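Retail Handling, Unit 3: Loading the Hand Basket

Scope. These notes cover cylindrical goods in a rigid basket with slatted walls and a perforated floor. Wire carts and soft bags are dealt with in Unit 8. Course readings are in the Zuccaro reader, p. 74.

3.1 Orientation. A can standing upright has a small base and a high center of mass. In a basket carried by hand, it tips at the first step. A can on its side has a low center of mass but is free to roll. The roll axis runs lengthwise through the can, so the can should be laid with a wall or another can blocking the rolling direction.

3.2 Order of loading. Cans go on the floor first, flat on their sides. Cartons follow. Bread and soft packs go last.

3.3 Hand position. Lower the can to the floor before releasing it. A flat palm on top holds one can still while the other hand sets the next. Dropping from rim height dents thin-walled cans – see the Uvance exercise sheet.

3.4 Balance. With the handle raised, the load should sit under the grip. Three cans bunched at one end will tilt the basket.

Problem set: 152(a) and 152(c), due Saturday. Show the roll axis in each sketch.

Figure 3. Drink cans laid on their sides in a basket below the shelf.
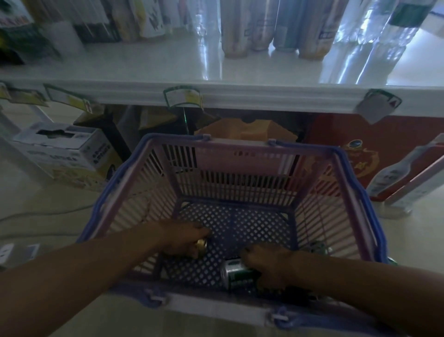

Haris Cheema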